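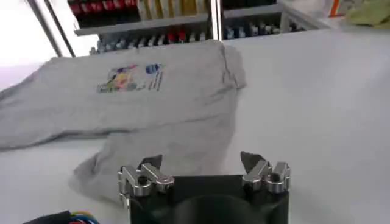
How many grippers should a laboratory budget for when it plans one garment-handling station?
Two: one mounted and one held as a spare, with fingertip pads costed separately as a yearly consumable.

4.2 Equipment planning

Figure 3. Wrist view of the work surface with a T-shirt laid out, spread and partly crumpled, between trials.

The cost model of Section 3 was applied to the garment-handling cell at the Ulbridge site. The task set consists of flattening, folding and stacking a single item on a white table. Light grey garments were kept in the set although they contrast poorly with the table top (Figure 3), and this decision has a direct effect on the camera line of the budget. A cheaper sensor was priced first and rejected at the planning stage for this reason.

Quotations were requested from Orkitz, Shibata and Haneo for a two-finger gripper with replaceable fingertips. All three were asked to price the gripper, the mounting flange, the cable set and two years of support as separate lines. Orkitz returned a single bundled price and was asked to quote again. The remaining offers, excluding tax and delivery, were 1929 euros (Shibata) and 2000 euros (Haneo). The Haneo offer included the cable set; the Shibata offer did not. With cables added, the order of the two was reversed.

Purchase price alone is a poor guide for this class of equipment. Fingertip pads wear against the table when the gripper closes on thin fabric, and the planned replacement interval was set at 1174 grasps. Cables are treated in the same way as pads, as a recurring cost, and are not written off with the arm. Konstantinidis (Gerasimos Konstantinidis, internal costing note) uses a longer interval for rigid parts, which we did not adopt for textiles.

Shelving, tables and lighting were charged to the room and do not appear in Table 2. Garments are bought in small lots from the general supplies account. Staff time for setting out each item between trials is included at the technician rate. Orders placed after December fall into the next budget year, so the spare gripper was entered on the same order as the first.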